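Subject: Re: [istley-forum] Cabinet reshuffle and the road money
From: Bjartur Oddsson
To: istley-forum

Pin-yu Leung wrote on Tuesday:

> I think people on this list are too quick to sneer. The new
> regional cabinet has been in place a few weeks and already we
> have a published plan, a named person for each department and
> a promise to report back in October. When did the last lot
> ever give us a date? Valdir Caldeira has been put in charge of
> roads and water, and whatever you think of his party, he grew
> up on the Chiang side and knows what that road is like after
> rain. I would ask everyone to give them a fair chance before
> deciding they are the same as the others. You can't complain
> that the government never listens and then refuse to talk
> to it.

Pin-yu,

I read the plan. All of it, including the annex, and I would like to know how many of the people congratulating the cabinet got that far.

You say there is a named person for each department. There is. There was last time too. I still have the old booklet, and of the 15 names in the new one I recognize far too many from the back pages of the old one, where they were deputies and advisers. Moving a deputy up one chair when his boss retires is how every office in the world works. I don't see why we should treat it as a change of direction.

As for Caldeira, I have nothing against the man. I have met him and he was polite. But growing up beside a bad road doesn't fix it. His predecessor grew up beside the same road and had cousins living on it the whole time he was in office, and the culvert below the school washed out twice while he was there. What I want to know about Caldeira is whether he controls the money, and if you look at page 6 of the plan you will see that he doesn't. Spending on roads has to be signed off by the finance office, and the finance office answers to the party leadership. So he can go out to Chiang, shake hands, look worried at the potholes, and come home and write a memo.

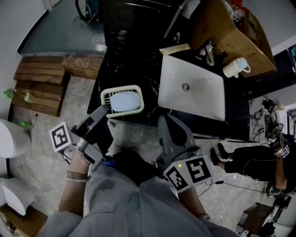

Now the figure everyone keeps repeating, the 1,201 households that are supposed to get piped water. Jui-lin Shih asked on this list where that number came from and got no answer, so I went looking. It is in the previous government's plan, down to the last household. Same number, same districts, same order in the table. Either no family has moved in, moved out or been connected in all that time, or somebody copied the page. I know which I think is more likely. If they didn't bother to recount, I doubt they bothered to cost it again either, and pipe is not the price it was.

You will say I'm picking at details. Maybe so, but the details are the only part of a plan you can check. "A new partnership with our communities" can't be checked by anyone. I have read that sentence, or one very like it, under every administration since I moved to Istley, and I would be happy never to read it again.

I also want to say something about the October report, because you and Tsz-kin Lau both brought it up as if it settled the matter. A date is good. I'd rather have one than not. But read what they have promised to report on. It says they will report "on the steps taken toward implementation." It doesn't say on what was built, or how much was spent, or who got the contracts. A meeting is a step taken toward implementation. So is buying the coffee for the meeting. I could write that report for them tonight and it would be perfectly accurate.

Tsz-kin wrote that the opposition would have done no better. I agree, for what it's worth. I listened to two of their candidates at the hall before the vote and couldn't have told you which programs they would cut or which taxes they would raise, only that the other side were crooks. They had sat on the roads panel themselves for most of the last term and voted for every budget that came through it. They only discovered the potholes when there were posters to print. So please don't put me down as one of theirs. I get this every time I ask a question on this list, and it's tiresome.

You end by saying that we can't complain about not being heard and then refuse to talk. Fine. Here is what I would ask, and if you have Caldeira's ear as you seem to, please pass it along:

Who signs the road contract, by name, and can we see it before it is signed?

Where is the count behind the water figure, and when was it done?

What happened to the money set aside for the Chiang culvert last term? It was in the budget. The culvert is still a row of sandbags. Was it spent, moved or lost?

Will the October report have amounts in it?

None of these is unfriendly. A cabinet that means what it says could answer them in an afternoon. If the answers come I will post them here in full and say thank you, and I'll mean it. If what comes instead is another letter about partnership, I'll post that too.

One last thing for whoever looks after the archive. The scan of the old plan that Jui-lin uploaded is missing its annex, and that is where the water table is. I have a paper copy and can bring it to the library any evening after seven if someone there will run it through the scanner.

Bjartur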